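**Skanetti cable guide set for tabletop arms**
Bench practice sheet, revised June

The set holds the external cable of a tabletop arm away from the work area. It does not replace the risk assessment for the cell. Read the routing rules before fitting.

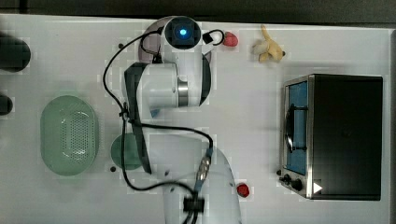
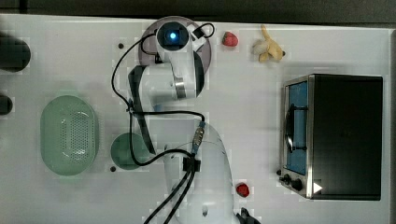

Both: white arm on a white tabletop, external black cable, toaster oven on the right side of the table.

Bai at Coladdale disagrees with our advice on slack: a loop sized for the full wrist range is too long for most bench work, and the range should be limited in software first, then the loop cut to suit. We accept this where the limit is locked by password. Where any operator can change it, size the loop for the full range.

**Routing rules**

- Move the arm by hand through every joint limit before closing the clamps.
- Leave slack at each joint. The cable must not go tight at any pose.
- Keep the minimum bend radius given by the cable maker.
- Do not clamp across a joint gap.
- Keep loops clear of door handles, knobs and basket rims along the whole path. Check with the appliance door open and closed.
- Mark the keep-out area for heated appliances in the controller. A mark on the table alone is not enough.

**Inspection**

Check clamps and connectors at the start of each shift. Replace the straps every 90 days, or sooner if the edge is frayed. After a collision stop, inspect the full cable length before restart.

**In the set**

- 4 clamps
- 2 straps, reusable
- 2 spare clamp liners

Clamps fit the Firnus arm without an adapter. For other arms, measure the link diameter at the clamp position and send it with the order.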